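Monia Continuity Group
Minutes of the February meeting

Present: Lleucu Mostyn (chair), Svatopluk Šťastný, Emília Štefanec, Otakar Bednárik (minutes), Xóchitl Espinoza
Apologies: none

The meeting opened at 18:30.

1. Minutes of the previous meeting

Agreed with one correction. Under the item on river names, "upper Hallier" should read "old Hallier". The old Hallier is the dry bed west of the ford and the upper Hallier is the stream above the mill towns. The two are confused in several entries and the error had been copied into the minutes from one of them.

2. Matters arising

2.1 The entry on the salt tax has been split. The levy proper and the later toll on barges now have separate pages, each with a link to the other. Closed.

2.2 The merging of the duplicate entries for the Queen's uncle is not finished. Emília has kept both texts until the question of his age at the coronation is settled. Carried forward.

2.3 Svatopluk has replaced the old abbreviations for the chronicles. The short form for the Destis Chronicle is now DC throughout, and DCh is no longer to be used. Some footnotes in the genealogies still carry the old form because they are held in tables which the replacement tool does not read. He will correct these by hand. 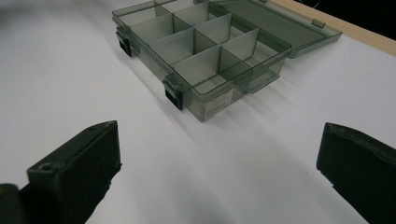
3. Date of the siege of Destis

3.1 Lleucu set out the problem. The first novel puts the fall of the outer wall in the year 618 of the Crown Reckoning. The appendix to the third novel gives the same year for the death of Marshal Oren, who is shown alive and in command at the relief of the city the following spring. Both statements are in the narrator's voice, so neither can be set aside as the mistake of a character.

3.2 Otakar noted that the Crown Reckoning begins its year at the autumn fair and the Temple Reckoning at the thaw. If the appendix uses the Temple count without saying so, the spring relief and the death of Oren can both stand in 618. The difficulty is that the appendix is headed "by the years of the Crown".

3.3 Svatopluk said the heading may apply only to the first table, that of the kings. The second table, where Oren appears, has its own heading and this does not name a reckoning. He had compared the other dates in the second table with the novels. Most of them fit either count. The burning of the granaries fits only the Temple count.

3.4 Emília did not accept that the granaries settle the matter. The burning is dated in the novel by a prisoner who has been scratching days on a wall, and he says himself that he lost track during his fever.

3.5 After discussion it was agreed that:
(a) the main entry will give 618 for the fall of the outer wall, without a note;
(b) the entry for Oren will give 618 with the mark for a disputed date;
(c) the argument from the two tables will be given in the article on calendars and linked from both entries;
(d) the prisoner's reckoning will be cited as evidence, with its weakness stated.

Action: Otakar to draft the calendar section. Svatopluk to supply the comparison of dates.

4. Strength of the relieving army

4.1 The entry at present says that the garrison at Paulík sent 40 riders ahead and that the main body followed on foot. The figure for the riders is secure, as it is given by the captain who chose them and repeated in the roll read out before the gate.

4.2 The main body is given in the entry as "over 2,000". Xóchitl asked for the source. Otakar found that it comes from the song sung at the end of the second novel, and from nowhere else. The quartermaster in the same book complains of the bread allowance but gives no total.

4.3 It was agreed that numbers found only in songs are not to be used in the summary box. They may appear in the body of an entry if the song is named. The figure will be moved accordingly.

Action: Xóchitl to amend the entry and to look for other song figures in the articles on the northern campaigns.

5. Route of the march from Paulík

5.1 The map on the endpapers shows the road from Paulík crossing the Hallier at the ford. The text has the army crossing by a bridge, at night, with the sound of mills downstream. There are no mills below the ford on any map.

5.2 Lleucu suggested that the army left the road at the shrine and went by the hill track to the bridge at the mill towns. This adds two days to the march. The text allows for it, provided that the halt at the shrine was a single night.

5.3 Emília had reread the chapter and confirmed that only one night is described. She pointed out that the hill track would have brought the army within sight of the enemy's camp fires, and that none are mentioned. The text says there was mist in the valley when the vanguard came down to the river. It does not say how far up the hills the mist reached.

5.4 Agreed that the entry should follow the text and describe the crossing as made by bridge. The route before the crossing will be given as uncertain. The sketch map which accompanies the entry has a solid line along the road and this will be changed to a broken line between the shrine and the river.

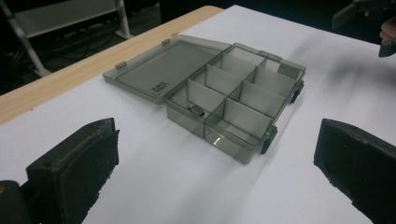 Xóchitl Espinoza asked whether a broken line was enough, given that readers tend to take the map over the text and the change would be hard to see at the size used on the page. She would prefer the line to stop at the shrine and begin again on the east bank. Lleucu thought that a gap would suggest the army had not been traced at all. It was left that both versions will be drawn and compared at the next meeting.

Action: Emília to prepare both versions of the map.

6. Spelling of place names

6.1 The new edition prints "Destys" in the chapter headings and "Destis" in the text. The group will keep Destis. A redirect exists for the other spelling.

6.2 Svatopluk asked for a ruling on the adjective. "Destine" is used by the court characters and "Destisan" by everybody else. Agreed to use Destisan in the group's own prose and to leave quotations as they are.

7. Entries awaiting review

7.1 The Lantern Wardens. Passed, subject to the removal of the paragraph on their supposed founding under the sea kings, for which no source is given.

7.2 The Treaty of the Weir. Returned to its author. The terms are listed in the wrong order and the clause on hostages has been left out.

7.3 Paulík (fortress). Held until the changes under items 4 and 5 are made.

8. Any other business

Otakar reported that links to the old discussion archive fail if they contain an accented letter. A corrected list will be circulated. Until then, links should be made to the thread number.

The meeting closed at 20:45. The next meeting will take the calendar article first.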